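Workshop Tips: Comparing Grippers on a Two-Arm Bench

Before comparing two grippers, mount the same model on both arms and repeat one task until the results settle. The Neltier workshop allows five trials per object, then changes the fingers on one side only. Cables should be given enough slack for full wrist rotation — a tight cable will spoil a comparison. Record the controller settings with each trial.

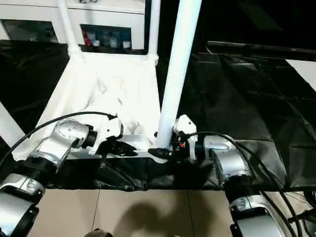
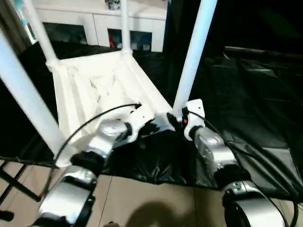
Cloth and poles, and also a router with a rigid housing:
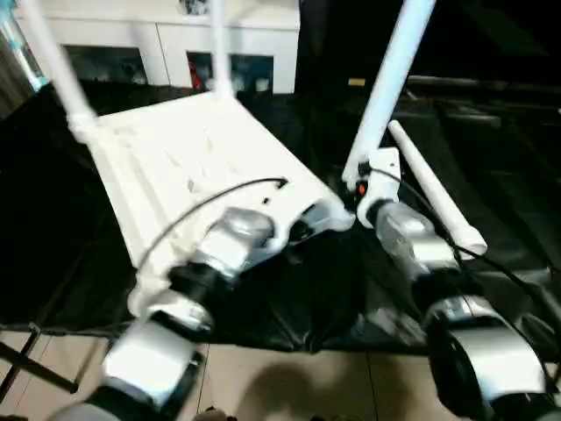
Patwary wrote in to ask whether closing force should be kept the same for soft and hard objects, and added that on the Colix controller a setting of 75 had served well for fabric but marked plastic housings. Separate settings are recommended for each material. Finger pads should be wiped with a dry cloth at the end of every session.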